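Visit to the Druretti Packing Works, Jerach

Members of the Gorkard Small Goods Association were received at the Druretti packing works in Jerach on a Monday in November. The visit was arranged at the request of members who sell accessories by mail and wish to review how their items are bagged and labeled. Deming Shi, who manages the finishing floor, led the group and answered questions throughout.

The tour began in the receiving hall, where goods from Kolář and other suppliers are checked against their delivery notes. It then moved to the finishing floor. Loose bands, cords, and similar soft items are bagged there individually, and each bag is closed before it goes to the shelves. Members were reminded that a looped item takes up more room than its length suggests, and that a bag chosen too small will wrinkle and strain at the closure. 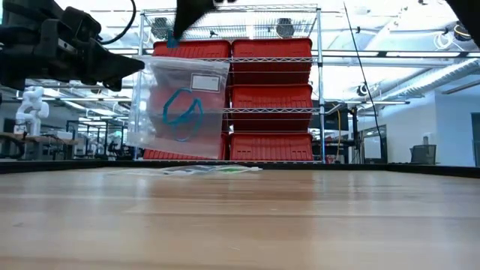 Clear zip bag with a teal-blue band, finishing floor.

Discussion centered on the choice of bag. Mr. Shi recommended clear plastic with a printed label area near the top, so that contents can be checked without opening. Two members asked about paper alternatives. Druretti has tested three types and expects to offer one of them to smaller accounts next year. The minimum order for printed bags remains 80 pieces per design.

The visit closed at 3:30 p.m. with coffee in the staff dining room. Members who wish to receive sample bags should write to the Association office and state the size required.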